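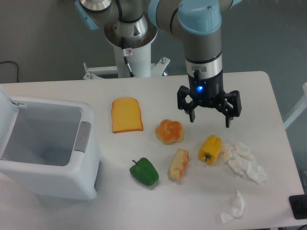
チャイワット・イェンスック

床に貼ったテープのところに椅子を戻し、操作レバーを握って、ペダルを踏む。踏んでいるあいだだけ記録される。離すと一回分が終わり、画面に「成功」「失敗」「破棄」の三つが出るので、どれかを押す。私の仕事はそれだけだった。

課題の名前は「机の片づけ・紙のみ」といった。机の上に食べ物と丸めたティッシュがあり、ティッシュだけをゴミ箱に入れる。食べ物には触らない。触って動かしてしまったら失敗になる。ゴミ箱は左に置き、ふたは開けておく。中は毎回空にする。

一日に30回やる。最初に聞いたときは少ないと思った。実際には並べ直しに時間がかかる。配置表というものがあって、トーストはこのあたり、緑のピーマンは横向き、へたは左上、という具合に書いてある。その通りに置いて、天井のカメラで確認して、ずれていれば直す。黄色いピーマンは丸いのですぐ向きが変わった。

事務所はフラネロという駅の近くにあった。昔は印刷所だったそうで、床の灰色の塗装にはところどころ重いものを引きずった跡があった。会社はコセッティといい、私はそこに六月十日に入った。履歴書には倉庫の仕事と、タイ語と日本語の通訳を少し、と書いた。面接で聞かれたのは目が疲れやすいかどうかと、左利きかどうかだった。

「同じことを何回もやるのは平気ですか」

班長はそうも聞いた。平気です、と私は答えた。倉庫でも同じことを何回もやっていた。

前の担当者は三月に辞めていた。名前は教えてもらわなかった。記録の中では「操作者3」になっていて、私は「操作者5」だった。4は誰かと聞くと、班長は自分だと言った。

「三日だけやった。下手なので、使っていない」

新しく来た人間はまず前の人の記録を見ることになっていた。私は最初の二日間、操作者3の記録を見た。映るのは机と腕だけで、人は映らない。腕が右の上から下りてきて、黒い指が開き、大きいほうのティッシュをつまんで、持ち上げ、左へ運んで、ゴミ箱の上で放す。それから戻って小さいほうをつまむ。ほとんどがその順番だった。

何本か見ているうちに、癖のようなものがあるのに気がついた。操作者3は、小さいほうのティッシュをつまむ前に、必ず一度止まる。指を開いたまま、紙の真上で止まって、それから下りる。大きいほうのときは止まらない。食べ物が近くにあって避けているのかと思ったが、小さいティッシュが何もないところに離れて置いてあるときも、やはり止まった。

「ここは止まったほうがいいんですか」

班長に聞くと、画面をのぞいて、首をかしげた。

「手順書には書いてない」

「じゃあ、なぜ止まるんですか」

「さあ。それでも成功になっているから、いいんだろう」

自分でやってみると、止まる理由はわからなかった。レバーは思ったより重く、手首を少しひねると腕の先も同じだけ回る。遅れはほとんどない。難しいのは高さだった。紙は軽いので、指が机に当たるくらいまで下ろさないとつかめない。当たりすぎると保護がかかって腕が止まり、初めからやり直しになる。最初の日、私は三度机を突いた。三度目には班長が廊下から顔を出した。

「音でわかるよ」

「すみません」

「みんなやる。机のほうが安いから大丈夫」

一週間すると机は突かなくなった。二週間すると、パンの横を通るときに息を止めなくなった。てっぺんを結んだような形の丸いパンがあって、私はこれが苦手だった。腕の通り道にあることが多く、指先が引っかかると転がる。転がったら失敗を押して、パンを元の場所に戻し、ティッシュもまた丸め直す。丸め方は毎回変えることになっていた。固く丸めたもの、ゆるく広げたもの、半分だけ丸めたもの。ティッシュはホセインザデという問屋から箱で届き、棚の下の段に積んであった。

昼は裏の駐車場で食べた。妻が作ってくれたものを持っていく日と、角の店で買う日があった。買う日はたいていパンだった。食べ終わると袋をたたんでポケットに入れた。紙を丸めるのは午後の分だけで十分だった。

妻は私の仕事をうまく人に説明できないと言った。

「ロボットに教えているって言えばいい」

「先生なの」

「先生ではない。私がやるのを、向こうが見ている」

「見てるの」

「見ているというか、記録している」

「それで、覚えたかどうか聞いたりしないの」

「聞かない。記録は別の会社に送る」

別の会社というのはプルビコだった。記録が300本たまると、班長がまとめて送る。しばらくすると向こうから短い返事が来る。たいていは「受領しました」で、たまに「照明が暗い」とか「ふたが閉じかけている回がある」とか書いてあった。そういうときは班長がその回を探して、破棄に変えた。

十月に、いつもと違う荷物が来た。荷物といってもファイルで、学習したものを一度こちらの腕で動かしてほしいという依頼だった。向こうにも同じ腕はあるが、机と光の具合が違うので、記録を取った場所で試したいのだという。班長はそれを朝から読み込ませて、昼前に私を呼んだ。

「並べて。いつもの通りに」

私は配置表を見て並べた。ゴミ箱を左に置いて、ふたを左へ倒した。トースト、丸いパン、緑のピーマン、焼き色のついた四角いパイ、黄色いピーマン。大きいティッシュはゆるく広げて右の端に、小さいほうはその手前に離して置いた。おもちゃのトーストは耳のところが少しこすれていて、どちらが表か私にはわかるようになっていた。

レバーには触らないように言われた。私は椅子を机から離して座り、膝の上に手を置いた。

班長が開始を押した。指のところの青いランプがついたまま、腕が動き出した。

思ったより速かった。黄色いピーマンの上を越えて、大きいティッシュの上に来ると、そのまま下りてつまんだ。持ち上げるときに紙の端が少し垂れたが、パンには触れず、左まで運んで、ゴミ箱の真ん中に落とした。私がやるより高いところを通った。

「うまいな」と班長が言った。

腕は戻ってきて、小さいティッシュの上で止まった。

指を開いたまま、止まっていた。私は保護がかかったのだと思って、画面を見た。何も出ていなかった。それから腕は下りて、紙をつまんだ。

班長は成功を押した。

配置を変えて、もう一度やった。小さいティッシュを緑のピーマンの向こうに置いた。腕は大きいほうを片づけ、戻ってきて、小さいほうの上で止まり、それから下りた。次は大きいほうをなくして、小さいのだけにした。それでも止まった。

「操作者3ですね」と私は言った。

「うん？」

「止まるのは、3の人です。私は止まりません」

「君の記録も入ってるはずだけど」

「入っていると思います。高いところを通るのは、誰だかわかりません」

班長は記録の表を開いて、しばらく見ていた。操作者3の本数は私のより多かった。私はまだ入って四か月だった。

「なんで止まったんだろうね」と班長が言った。

「前に聞いたときは、さあと言いましたよ」

「そうだったか」

班長は表を閉じて、プルビコへの報告を書き始めた。私は机のそばで待った。小さい紙の前で止まる、という一文を入れるかどうかで、班長は手を止めた。書けば、向こうはその記録を抜くかもしれない。抜くと本数が足りなくなり、足りない分は私がやることになる。

「困る？」と班長は聞いた。

「仕事が増えるのは困りません」

「じゃあ書くよ」

「はい」

班長は書いて、送った。それから昼を食べに出た。

私は残って片づけをした。ゴミ箱の中のティッシュを袋に移し、食べ物を箱にしまう途中で、手を止めて、並べ直した。レバーを握って、ペダルは踏まなかった。踏まなければ記録されない。

大きいほうを運び、小さいほうの上まで腕を持っていって、そこで止めてみた。操作者3がいた場所から、紙を見た。座る位置は同じはずだった。テープは私が来る前から貼ってある。

止めていると、腕の先がほんの少し揺れているのがわかった。私の手が揺れているのだった。しばらくすると揺れは小さくなった。紙は指のあいだにあって、端が一か所だけ立っていた。私は下りて、つまんだ。一度でつかめた。

止めないでもやってみた。それも一度でつかめた。

プルビコの返事は二日後に来た。班長が印刷して机に置いてくれた。動作は許容範囲であり、該当の記録は除外しない、ただし今後の記録では停止を入れないこと、とあった。それと、次の課題の配置表がついていた。今度はゴミ箱を右に置き、ふたは閉じた状態から始める。ペダルを押して開ける動きも入る。

「ふたを開けるのは難しいよ」と班長は言った。「初日は机を突くより大きい音がすると思う」

「練習の時間はもらえますか」

「午前中だけ」

私は配置表を壁に貼って、ゴミ箱を右に運んだ。左にはずっと置いていた跡が薄く残っていたので、布で拭いた。それからふたを閉め、椅子をテープのところに戻した。

夜、妻にその話をした。妻は洗った皿を拭きながら聞いていた。

「その人、辞めたあとも止まってるわけね」

「腕がね」

「その人は知ってるの」

「知らないと思う。連絡先も聞いていない」

妻は皿を重ねて、棚に入れた。最後の小さい皿を入れる前に、棚の中を少し見てから入れた。私はそれまで、妻がそうするのを見たことがあったかどうか、思い出せなかった。

「明日はパンでいい？」と妻が聞いた。

「いいよ」と私は答えて、布巾を受け取り、流しの横にかけた。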